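Samard long folding table, white top: review after nearly a year

We bought the Samard in February to replace two mismatched tables that had been holding up our sorting corner. It gets used for folding clothes, mostly T-shirts, and for whatever else has to be spread out that day. This review covers the long version with the white top. There is a shorter one which I haven't tried.

Delivery and assembly

It came from Hernutia in one flat box that was too heavy for one person. The legs bolt on with the key supplied. The instructions say 20 minutes and it took us twice that, mainly because the bolt holes on one leg didn't line up until the other three were loosened again. Leave everything finger tight until all four legs are on. The feet adjust by hand and you will need them if your floor is uneven.

The surface

The top is smooth, and that matters more for folding than I expected. The old Cereck table had a slightly rough finish that grabbed at jersey. On the Samard a shirt can be turned or pulled square without dragging. Thin synthetic fabrics slide a bit too easily - a heavier cotton shirt stays where you put it.

White is a good color for this job. Lint, loose threads and small stains show up right away. So does everything else, and it needs wiping down daily. Ballpoint ink came off with dish soap. A marker line did not, and there's still a faint trace of it at one end.

The edges are my main complaint. They are squared off, and if you lean your forearms on them for an hour you will feel it. I would have paid more for a rounded edge.

Size and height

There is enough length to keep an unfolded pile at one end and a finished stack at the other, with space to work in the middle. The height suits me standing. A shorter coworker finds it high and uses a mat. The legs don't adjust beyond the feet, so check the measurements against your own elbow height before ordering.

Stability

It doesn't wobble in normal use. Pushing hard at one end gives a little sway, less than the Cereck had. I retightened the bolts after 3 months and haven't had to since.
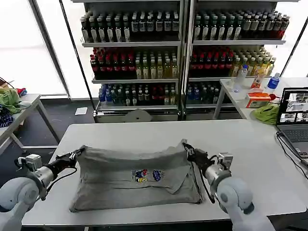 Contreras

A gray T-shirt with a small cartoon print is the kind of thing this table handles well. The fabric lies flat against the top, the dark-on-white contrast makes crooked sides easy to spot, and a flap that has gone over can be fixed before the next fold. Drinks are better kept on a second table, as ours are.

Would I buy it again? Yes, at the same price. The Cereck is cheaper and fine for boxes, but for clothes the smoother top is worth the difference. Hernutia's spare parts page lists replacement feet for the Samard, and I've ordered one set to keep in the drawer.

Score: 8 out of 10. I took off one point for the edges and one for the leg holes.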